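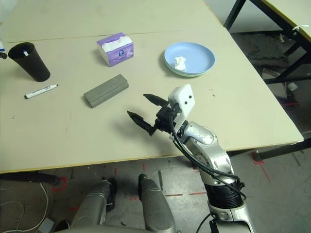
Work out the table before you price the arm. Did mine the other way about and paid for it. An arm only does the bit of worktop it can reach, so tape out the size on the floor first, red tape shows up nicely on concrete, then stand where the arm would stand and see what you'd want it to get at. A cup, a marker, a plate, the tissue box. Ordinary stuff. If two smaller tops pushed together give you the room, buy those, a seam does no harm for tidying jobs and they go through the door. Pale top if you can, dark bits show up on it.

Budget. Mine was 3000 all in, pounds, and the arm was meant to be 2000 of that. Gripper was extra. Always ask if the gripper is extra. Kerslake quoted with it, Ziletti quoted without, and the second one looked like a bargain for a whole afternoon.

Put by around 300 for bits. Cables, clamps, tape, spare finger tips, an extension lead with a proper switch. You will spend it.

Fingers. Pointed ones are good for thin things, pens and so on. Less good on a wide cup. Ask for a spare pair of something flatter and get the price in writing. Ikaton do sets, not cheap, postage is silly.

Cables. Leave slack at the wrist, a loop, enough that nothing pulls when the arm goes right out. Coil the rest off to one side on the floor, well away from your feet. Better still a tray under the table, on my list since May.

Power. One socket is never enough. Count plugs before you order, add two.

Test things. Don't buy special test objects. Use what's in the house, a mix of hard and soft. Tissues are brilliant for this, crumple one up and stick it on a plate, cheap as anything and hard to pick up neatly. A tall cup is good becuase it falls over. Foam block for squashy. Marker for rolling.

Second table. Yes you need one. Tools, laptop, the tea. Keep the tea on that one.

Delivery. Etetti said 7 weeks and meant it, so order the table at the same time or you'll have it standing in the hall. Check who carries it in. Kerbside means kerbside. Keep the box too, you'll want it if anything goes back.

Second-hand. Geum-ok Ahn got hers used and saved a fair bit, but ask for:
- the controller and its own power lead
- the software licence, and wether it transfers
- hours run, if they kept a note
- a video of every joint moving, both ways

No video, walk away.

Running costs. Electric is small. Your time isn't. Put an evening a week in the plan for the first couple of months, more if you're new to it, and don't book anyone round to see it working until you've done the same job a good few times yourself.

Prices for clamps and trays to follow when I find the receipts.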